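Leave the White Table Alone
By Elsa Riihimäki

I have worked at home for many years, and every guest gives me the same advice: buy a desk with some color.

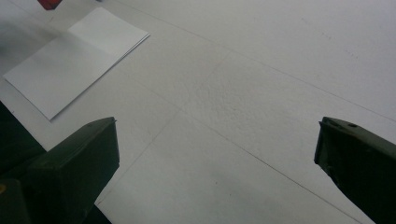
They tell me that white is cold, and that it shows each speck. It is true that it shows each speck. For me this is the best argument in its favor. On my mother's dark table in Misley the crumbs could live for a week before anybody found them, and letters too went missing under other letters.

White paper on a white surface is harder to find, I admit. Last August I lost an electricity bill for 3 days, although it was lying in front of me. So now I keep one paper out at a time, and the rest must go in the drawer. This rule I would never have made on a brown desk.

My neighbor paid 900 for an oak desk and puts a cloth over it, so that it will not be scratched. I do not understand this. A table should be wiped in the evening and used again in the morning, and if there are smudges, then somebody has worked there. I will keep mine, also when the next guest comes with a catalog.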